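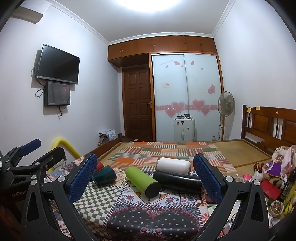 Hand-held gripper kit, reviewed as a data collection tool

The Clidel method has one claim worth testing: that a policy trained only on demonstrations recorded with hand-held grippers, in ordinary homes, transfers to a fixed arm without any robot time during collection. Martim Baptista and I spent October checking it with cylindrical objects on cloth-covered surfaces.

Setup takes 70 minutes the first time, most of it calibration. The finger linkages track well, and backlash stayed low enough that we stopped measuring it. The wide lens is the better half of the design. It keeps both pads and most of the room in view, and the pose estimate held up in bedrooms full of furniture. It did worse facing blank walls, where tracking dropped and the episode had to be discarded.

We recorded 2,056 episodes, of which 937 passed the supplied quality filter. That is a poor yield. Pirmin Gasser reran the filter on the Riddale set with the jerk threshold relaxed and recovered many usable grasps, so the default is too strict for slow, careful operators.

The trained policy handled upright cylinders reliably. Cylinders lying side by side were harder – the fingers tended to close on two at once – and patterned cloth made depth errors more frequent. Glossy black objects were the worst case.

The documentation covers export formats thoroughly and says almost nothing about synchronizing 2 grippers. Expect to write that part yourself. The pads are easy to replace, but the pivot screws need checking after each long session.

Recommended for labs that already have a training pipeline. Others should wait for the next firmware.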